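3.2 Price guarantees and the timing of refund claims

The second group of services in our sample does not change the price a customer is shown at the time of purchase. It acts afterward. The customer buys an item, hotel stay or rental in the usual way, forwards the receipt to the service, and the service checks the seller's listed price each day until the refund window closes. When the price falls, the service files a claim for the difference under the seller's own price guarantee. Earlier work on price guarantees has mostly asked whether they keep prices high. Our interest is narrower. We ask how much of the money owed to customers under such guarantees is in fact claimed, and how that share changes when the claim is filed by a third party.

We study three services that were open to new customers in the United States throughout the study period: Brudby, Tronivano and Fellska. Brudby charges a fixed yearly fee. Tronivano keeps a share of each refund. Fellska is free to the customer and is paid by card issuers, who offer it as an added benefit. A fourth service, Castaño, was part of our original plan but stopped taking new accounts before data collection began, and it is left out of all results reported below.

The main data set holds 3,000 purchases made from sellers with a written price guarantee. Each purchase was assigned at random to one of the three services or to a comparison group, in which the buyer received the text of the guarantee by e-mail and was left to file any claim alone. Purchases were limited to new goods sold and shipped by the seller itself. Goods sold by outside merchants on a seller's site were excluded, as were open-box items, bundles and anything bought with a store coupon, all of which are commonly denied under the terms of the guarantees. A purchase counted as eligible for a refund if the seller's listed price fell below the price paid at any point in the window and the item remained in stock at the lower price.

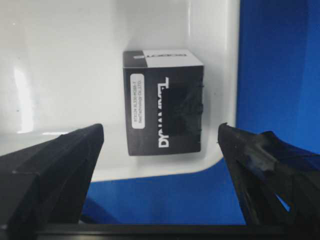
Figure 3. Boxed product in a white plastic bin.

Two features of the guarantees matter for the analysis. The first is the length of the window, which differs widely among sellers and is often shorter for electronics than for household goods. The second is the rule on repeat claims. Most sellers allow one adjustment per item. A customer who claims on the first small drop therefore gives up the chance to claim on a larger drop later in the same window. Customers in the comparison group had no tool to help with this choice. The three services handle it in different ways. Brudby files as soon as the drop passes a level set by the customer. Tronivano waits until the final days of the window unless the customer asks otherwise. Fellska files on the first drop of any size.

Of the purchases in the data set, 995 became eligible for a refund. Eligibility did not differ in any meaningful way across the four groups, as would be expected under random assignment. The share of eligible purchases for which a claim was filed did differ, and the gap was large. Buyers in the comparison group filed claims on only a small part of the purchases that qualified. In follow-up interviews, the most common explanation was that they had not looked at the price again after the item arrived. A smaller number had seen the lower price but judged the likely refund too small to justify a telephone call or an online chat with the seller.

The waiting rule used by Tronivano produced the highest average refund per accepted claim, but it also produced more missed claims. In several cases the price had returned to its earlier level before the service acted, and the seller would not honor a lower price that was no longer listed. The immediate rule used by Fellska had the opposite pattern, with many small refunds and few missed claims. Once fees are taken into account, the ranking of the services depends on how much a household buys. A fixed yearly fee favors frequent buyers – those with 10 or more eligible purchases in a year – while a share of each refund costs less for households that use the service only now and then.

We also examined the time between filing and payment. Sellers were asked to respond within 10 business days under the terms of most guarantees, and most did so. Delays were concentrated in December, when order volume is high and some sellers suspend price adjustments for part of the month. Claims filed during a suspension were not always rejected outright. Some were held and then paid after the period ended, and the services differed in whether they told the customer about the delay. We treat a held claim as accepted if payment was received before the close of our records on 16/11/2019, and as rejected in all other cases.

Several limits should be noted. The services see only the receipts that customers forward, and customers who enroll outside a study of this kind may be less careful about doing so. Our participants received a reminder after each purchase, a step that none of the services takes on its own. The claim rates reported in this section are therefore best read as an upper range for ordinary use. In addition, the data do not show whether a customer who expects a later refund becomes less likely to compare prices before buying. Section 4 takes up that question with a separate group of households.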